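Clandport, January 2024. Mimness today released Drirko 2, a planner for contact tasks such as pulling test leads and turning knobs. The company makes no claim that it is ready for factories.
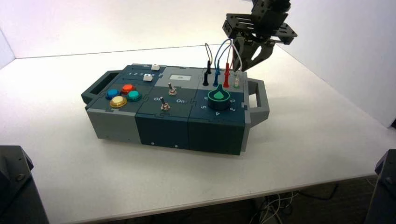
"We ran 600 trials and I still don't trust the number," said Lovisa Forsberg, who leads planning. "One board on one white table proves very little."

Plug removal succeeded in 68 percent of trials. Outside testers get access in May.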